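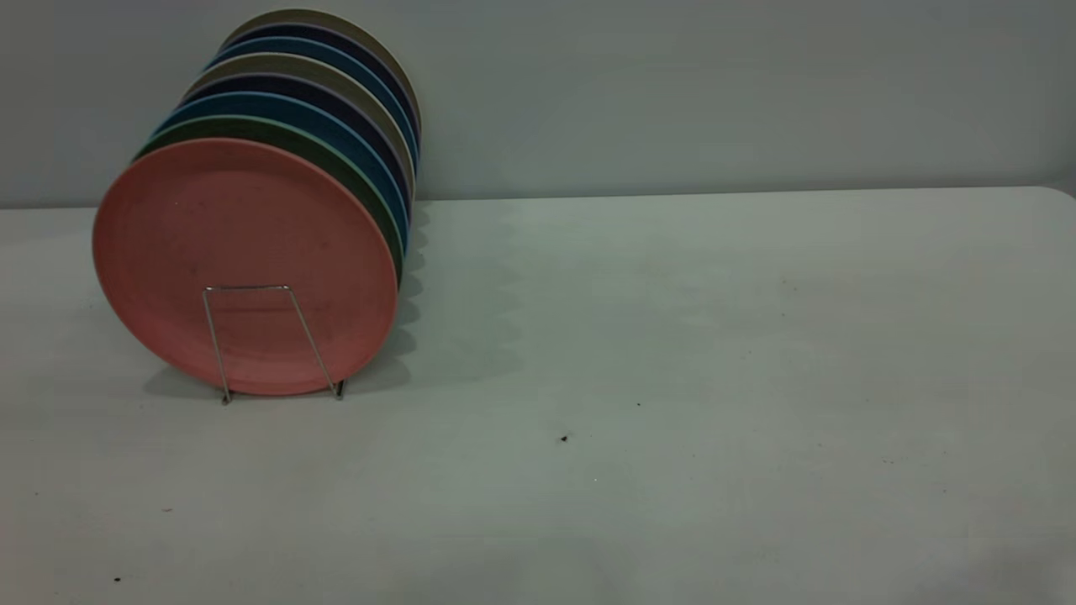
Why does my planner time out only when the arm is already close to the goal?

Plurkeck
Usually the goal pose is in collision by a hair, so the sampler burns its whole budget hunting for a state that can't exist. Check the padding on your collision meshes first. Mine was set to 17 mm, a generous margin for a gripper that has to touch things. I raised the timeout to 900 ms before looking – it failed just as often, more slowly.

Clarkosen
Try another seed?

Wedness
Seed won't help if the goal is invalid. Run the state validity check on the goal alone and print the contact pairs. I had 4, all of them the wrist against its own cable guard.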